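Grallton Front-Loading Washer, White
Sold by Custari Home, Hirnmont
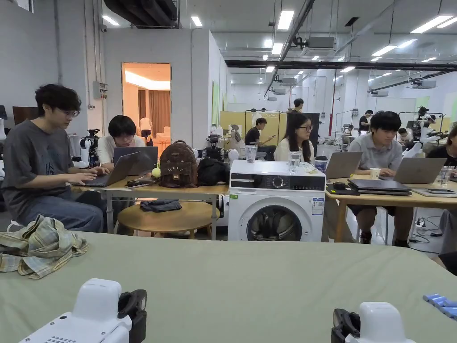

One shopper wrote in to ask whether it's too much machine for shirts and T-shirts, and said the last front loader they owned took all evening over one small load.

Nope, not at all! Small loads are mostly what I run at home (I've had mine since December), and the quick wash is over in 61 minutes, spin included. It's my go-to for checked shirts and anything thin that I don't want beaten up. Jeans I put on the long cycle and then go do something else.

You pick everything with the one round dial, and the control panel is black, so it doesn't look grubby by the end of the week. I love that. The door is a big round window with a chrome ring, and yes, I still stand there and watch sometimes.

Capacity: 10 kg
Warranty: 3 years, parts and labor
Color: white
Loading: front

The top is flat and handy, and mine collects cups and glasses like any other counter in the house. Take them off before a fast spin, please!

Paulík brand hoses fit it fine if yours need replacing. We keep both lengths at the Hirnmont store, so just ask when you order.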